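Home News Projects People Contact
Search this site Go

July
By Hideaki Ishida

Folding for Wistodard: how the bedroom round is going

Many of you have asked what we get up to all afternoon with our hand-held grippers, so let me tell you (at some length, I'm afraid, but I do enjoy this part!). Wistodard learns to tidy soft things by studying people doing the job, and for that it needs examples, plenty of them, from real beds with real heaps on them. Our goal for the summer is 1,000 good ones, and we have 199 saved so far.
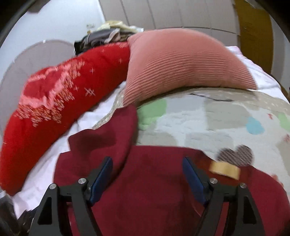
Blue pads at the ready over a maroon cloth, with the bedding still heaped behind.

Cloth is a wonderful, maddening thing to teach. A cup keeps its shape wherever you put it, but a blanket never lands the same way twice, so we ask everyone to mess up the bed again between tries and to start from a different corner. Go slowly, close the fingers fully before you lift, and if you fumble a grab, just carry on, as the fumbles are useful to us too.
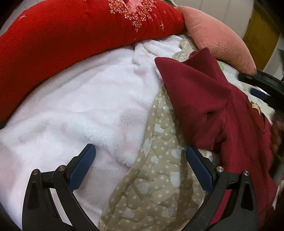
Surdu wrote in to ask whether the slow tries might teach the system to be slow, and would like a few done at normal speed for comparison. A fair point, and I've set aside 30 tries for exactly that. Sign-up for the next round closes at 9 in the evening, so do put your name down before then.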